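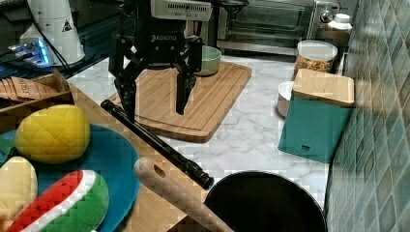 Bamboo is a grass, and a cutting board made from it is a stack of grass strips held together with glue. The stalks are hollow, so no single piece is thick enough to make a board. Mills split them lengthwise, plane the strips flat, boil them to remove sugar and starch, dry them, and press them side by side. What comes out is sold next to maple and walnut, and most people treat it as wood. The usual shape is a rectangle with rounded corners and a juice groove cut around the edge, the kind that sits on a marble counter with a small bowl at one end. The groove is cut last, after the panel has been sanded.

Flisenano is a hill town where nearly every family has had someone in the bamboo trade. The groves come down to the back of the houses, and the road to the river passes 2 mills. Lusine, the older one, makes flooring and some kitchen goods. Deák, on the opposite bank, makes boards and trays and employs around 300 people when orders are good.

Cutting starts in the fall, when the stalks hold less sugar and are less attractive to beetles. A stalk reaches full height in a few months but needs several years to harden. Workers mark each new one with a painted stripe, a different color every year, and leave the young ones standing. By April the cutting is over and the groves are closed so the shoots can come up.

At Deák the strips are sorted by shade. Plain boiled bamboo stays pale. Strips that are steamed under pressure turn brown all the way through, and these go into a separate line. The press room runs from six in the morning and turns out 2,000 panels on a full shift. A panel that bows after pressing goes to the boiler.

The glue is what buyers ask about. Both mills have changed suppliers in recent years and now use an adhesive sold by Nistex, which costs more and sets more slowly. Lusine had to add a second drying shed to make room for panels waiting their turn.

Care at home is simple. Wash the board by hand, stand it on edge to dry, and rub in mineral oil when the surface starts to look dull. Bamboo is harder than many woods and will blunt a thin knife sooner. A dishwasher will open the seams, and once a seam has opened, neither mill will take the board back.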